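We use cookies to remember your preferences and see which pages get read. Accept all | Manage settings

Lab visit: a Friday at Sotosik

Sotosik runs its software group from the second floor of a former printing works, up a flight of stairs from the loading dock. They open it to visitors twice a year. I went on the Friday afternoon session in November, with a group made up mostly of systems integrators and a few college instructors.

We signed in, got a sticker and were taken straight to the planning team. Mitali Khondokar leads it and did most of the talking. Her group writes the layer between the camera and the arm: what the objects are, where a gripper could close on them, and how to get there without knocking over the neighbours. The product is called Nikano. It had been described to me as a grasp planner, but grasping is the smaller part of the code. Most of the work goes into motion checking and into recovering when a pick goes wrong.

Nearly all of the testing is done in simulation. Every change a developer submits is run overnight against a library of 2,027 tabletop layouts, and the results are on a wall screen by eight the next morning. A layout is a countertop or table with a mix of household and food items on it, under a set lighting level. Some are bright and tidy. A lot of them are deliberately dim, with patterned surfaces, as veined stone and wood grain were what confused the older segmentation code.

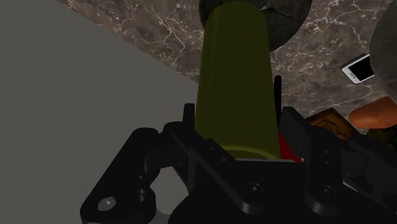 The view the software works from is the one behind the fingers, and Khondokar spent a good while on why that matters. Once something tall is between the jaws, it blocks a large part of the picture. An earlier version of Nikano treated whatever was hidden as free space and would swing the held object straight into things behind it. The current version keeps a memory of what it saw on the approach and marks the hidden area as unknown until it gets another look. The planner is allowed to pass through unknown space only at low speed. One of the instructors asked how long the memory lasts. The answer was that it is cleared whenever the arm returns home, and that this is a setting customers can change.

The second thing she covered was masking out the gripper itself. The fingers are always in view and their shape changes as they open and close, so a fixed mask doesn't work. They render the gripper model at the current joint angles and subtract it. If the calibration is off by even a small amount, a sliver of finger gets through and is reported as an object sitting permanently in front of the camera. They showed us a log where that had happened. The arm refused to move for the whole run, and the planner was right to refuse given what it had been told.

After that we moved to the tooling desk. Todorova is their replay tool, and for me it was the most useful part of the afternoon. It takes a recorded run, simulated or real, and lets you step through it with the planner's reasoning alongside: each candidate grasp, its score, and which check rejected it. You can change a parameter halfway through and rerun from there. At my own shop we still do this with printouts and a text editor, so I took a lot of notes.

Developers are asked to attach a Todorova recording to every bug report. Khondokar said that had cut down the arguing more than any other rule they had brought in.

The real hardware is down the hall. There are 2 test cells, and each release candidate has to complete 50 picks in a row in both before it ships. We watched part of a run through the window. It was slow, and there wasn't much to see past the third or fourth pick, but it was good to see the same software driving a real arm. I asked how often the cells turn up a fault the simulator missed. She said it was usually contact: soft packaging, or items that roll when nudged. The simulator's friction values are being reworked over the winter under a project called Luvov.

Tea and a question period followed. Pricing wasn't discussed. Several people asked about support for older controllers, and the reply was that 4 are supported now and no more are planned until Luvov is finished.

If you go, allow the full afternoon and wear something warm, as the hall by the test cells is unheated. Parking is at the rear of the building and the entrance is on the dock side. The next open session is in the spring, and bookings are made through their front desk.

Contact | Privacy | Copyright, all rights reserved | Back to top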